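Kvam Trondari ankle boots, black suede, side zip

I have owned these since November and my feet have finally stopped writing to the management. They are the Trondari, from Kvam, with a stacked heel and a toe that stops just short of being a weapon. I bought mine at the Nenmont outlet, where the sales assistant told me suede "relaxes." It did. It took 40 wears, and I was not relaxed for most of them.

First, sizing. Kvam runs narrow. I take a 9 in everything and needed a 9 and a half, and even then thick socks are a fantasy. If you have a high instep, try them on late in the afternoon when your feet are at their worst, and bring a snack.

The heel is very good. I walked to work and back in them on cobblestones and it never wobbled, which is more than I can say for myself. The zip is smooth, apart from the last inch, where it catches on the lining unless you hold the top of the boot closed. The sole is thin. You will feel every pebble in town and come to know some of them personally.

I had a pair of Vulton boots before these. They cost less, looked like loaves of bread and lasted 4 winters. The Trondari won't do that. I have already had the heel tips replaced, and the suede at the toes is going a little bald.
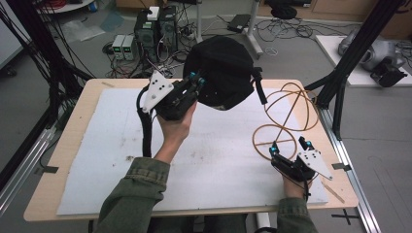

Care is where black suede gets you. Brush it dry, always in the same direction, and keep it off pale surfaces until you've done it a few times, as the dye comes off on anything you love. I learned this on a cream rug. A big sheet of white foam board over the wooden tabletop makes a decent place to work, and black things are easy to keep track of against it, straps included. Spray outdoors. The Kvam spray smells like a swimming pool with opinions, and the cheap one from the supermarket has done just as well on mine.

Would I buy them again? In brown, on sale, a half size up. Four stars for looks, two for the first month.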